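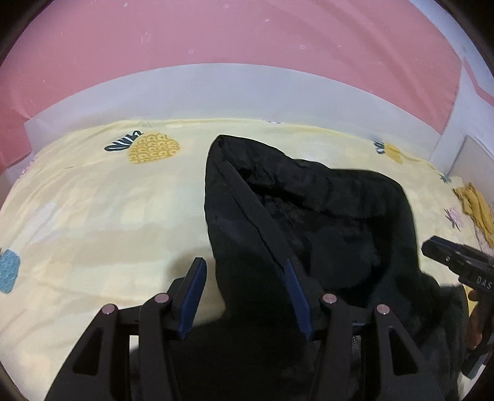
Slide 4. Finger pads – what we compared. Sreekumar and I ran two pad sets on the same hand-held gripper, the Reneo pads and the ones from Magsi. Everything was done on clothing, with 20 grasps per garment. Long narrow pads like the dark blue ones on this slide go into a fold easily, and with the jaws open the black cloth hangs down between them. Say that dark cloth on dark fingers is hard to judge on screen, so the pale yellow sheet helps.

Slide 5. Results. Read out the Stokberg table, first two rows only. Wide pads held heavy cotton better. Narrow pads dropped it more often when we lifted by a hem.

Pause for questions, 2 minutes. If someone asks about force settings, pass to Hye-jin Ji – she set the limits in November and has the log.

Slide 6. Next: same test with the Sokov controller, 40 grasps per garment.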